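基于遥控示教的户外移动平台路径跟随
课程设计报告（节选）

三、示教数据采集

3.1 遥控方式

本组采用遥控示教，由操作者用手柄驾驶平台走完目标路径，机载计算机同步记录图像、轮速与手柄指令。平台为四轮差速底盘，组内代号Gado，控制程序沿用上一届小组的Fledton框架，仅改写了手柄映射与日志模块。左摇杆给定线速度，右摇杆给定角速度，两路指令均经一阶低通滤波后下发。操作者松开使能键时，线速度与角速度同时置零，该时段数据在后处理中剔除。

最初曾尝试手推示教，即断开电机使能后由人推动底盘。该方式得到的轮速曲线抖动较大，且没有对应的控制指令，无法直接作为监督标签，试推两次后放弃。

3.2 场地与路径

采集场地为混凝土铺面空地，边缘与草地相接。路径分三类：直行、沿草地边缘绕行、S形穿行。操作由Clive Fairclough与Lionel Pruvost轮流承担，两人驾驶习惯不同，前者转弯时提前减速，后者多在弯中修正。为避免模型只学到一种风格，训练集与验证集均包含两人的数据。

3.3 数据整理

三月份共完成73条有效示教，抽帧后得到近4000个图像与指令对，其中1000个留作验证。整理步骤如下：
（1）按时间戳对齐图像与指令，偏差超过阈值的样本删除；
（2）删除起步前与停车后的静止片段；
（3）对直行样本降采样，减轻角速度接近零的样本占比过高的问题；
（4）图像下半部分裁出作为网络输入，天空区域不参与训练。

四、模型与结果

策略网络为小型卷积网络，输入单帧图像，输出线速度与角速度，损失函数取两项均方误差的加权和。训练在265轮时停止，此后验证误差不再下降。

直行与S形路径的回放基本稳定。沿草地边缘绕行时，平台在曲率变化处转向偏晚，一旦偏离示教轨迹便难以自行回正。分析认为，示教数据几乎全部位于正确路径上，缺少从偏离状态恢复的样本。后续补采时，操作者应先有意驶偏，再记录修正过程，驶偏段本身不计入标签。

另一问题来自光照。阴天采集的样本占多数，晴天测试时铺面上的树影会引起角速度输出波动。目前仅加入亮度与对比度扰动，效果有限。

铺面接缝对网络的影响尚未单独检验。接缝方向与行驶方向不一致时，网络是否将其当作边界，需要用遮挡实验确认。

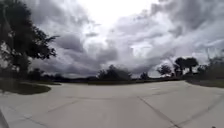
图5 示教场地，混凝土铺面与左侧草地边缘，阴天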